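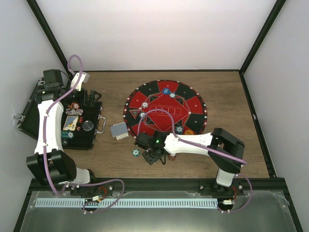
The round mat out on the table, chips everywhere, case open on the left.

Games night kit — the gallery

I've been promising to put this page up since January, when three of you asked what was in the little black case I keep bringing along. So, finally, a proper look at it! I bought mine at the Saturday market in Zoltalthorpe, from a man who also sold me a fondue set I've used exactly once. He wanted more than I had on me, and I walked round the hall twice pretending to think about it before I gave in and went to find a cashpoint.

There's only the one picture so far, so I've written a bit more than my usual two lines. More will follow when I've sorted out my folders (I have 212 photos to go through and most of them are of the cat).

The mat
My favourite bit of the whole lot. It's round, with red and black wedges all the way round the rim and little white dots along the outside, and some of the wedges have small white numbers in them. The red middle has an octagon in thin white lines, and inside that a rectangle split into five boxes for the cards. I do like having the boxes. My family used to put the cards down any old how, and my uncle would lean over and straighten them in the middle of somebody's turn, which drove my mum up the wall.

The chips
There are a few on the mat here: white, blue, teal, orange and a white-and-blue one. Most of the rest are in the case. We've never agreed on what the colours are worth. At our house orange is the big one, but at my sister's it's blue, and we had a very silly row about it last winter that ended with everybody playing for crisps. If you're after a big set for a proper party, the Gratex one has 300 chips and weighs about as much as a toddler — lovely, but I wouldn't want to carry it on the bus.

The case
Black, foam-lined, with a silver metal handle and a small metal clasp. I love a case with compartments! There's a stack of red, white and orange chips near the top, a cluster of teal ones lower down, and a round silver disc that has a slot all to itself. The two little red dice sit next to a playing card with a blue-and-yellow picture face. They're so small that I'd suggest rolling them into a saucer, or you'll be under the sofa with a torch at eleven at night.

The cards
The grey deck is lying on the wood between the case and the mat. I shuffle very badly, so I always hand the job to somebody else and go and put the kettle on.

Coming next: the Kovalchuk domino box, and the marble run we took to the Flurkent weekend. If you've got a set with a mat like this one, do send me a photo and I'll add it to the page.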